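Zapata Stream Catch Records: Data Card

Summary

The Zapata Stream Catch Records hold angler reports from trout water on the Zapata and Udetti creeks. The collection contains 3,000 entries submitted through the Drinero logbook program. It is maintained by Aksel Frandsen and Corey Sheehan.

Contents

Each entry covers one fish. Required fields are creek, reach number, month, time of day, species, length in inches, and method (dry fly, nymph, streamer, or spinner). Optional fields are water temperature, hook size, and a note of up to 40 words. Of the 3,000 entries, 700 include a water temperature reading.

Lengths are recorded to the nearest half inch. Fish that escaped before measurement are entered with a blank length and remain in the table.

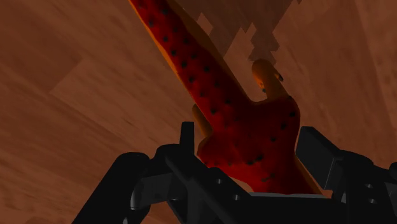 Rendered view: dark red toy animal with black spots, and black gripper.

Collection

Anglers carried paper logbooks on the water and mailed them to the Drinero office at the end of October. Entries were typed by hand and compared with the original page. Where handwriting could not be read, the field was marked "unclear" and no value was supplied. Names and license numbers were removed before release.

Reach numbers follow the Stirkico access map, which divides the two creeks into 50 reaches. Reach 1 is the lowest on the Zapata. Reaches on private land are included only where the owner gave written permission.

Known limitations

Reports depend on where anglers chose to fish. Reaches near parking areas are heavily represented, and the upper Udetti has few entries before July. Days without a catch were not logged, so the records must not be used to estimate catch rates or fish numbers. Brook trout and young brown trout may be confused in some entries.

Use

The records may be copied and shared for teaching, club planning, and research, provided the Drinero logbook program is credited. Corrections should be sent to Corey Sheehan with the entry number and the field concerned.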